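4.3 Recording a Sorting Demonstration by Remote Control

Applies to the two-arm Erow cell, controller release 131 and later.

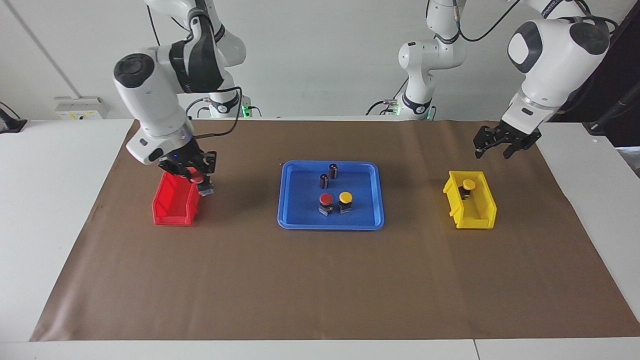
1. Confirm that both arms are enabled and that the speed limit reads 200 mm/s.

2. Enter task code 2422 and press Record.

3. Grip one push button by its body or cap. Place red caps in the red bin and yellow caps in the yellow bin.

4. Open the gripper fully before retracting the arm.

5. Press Stop. Discard any take in which a part was dropped.

Note: Move one arm at a time during transfers.

CAUTION: Keep hands off the mat while Record is active.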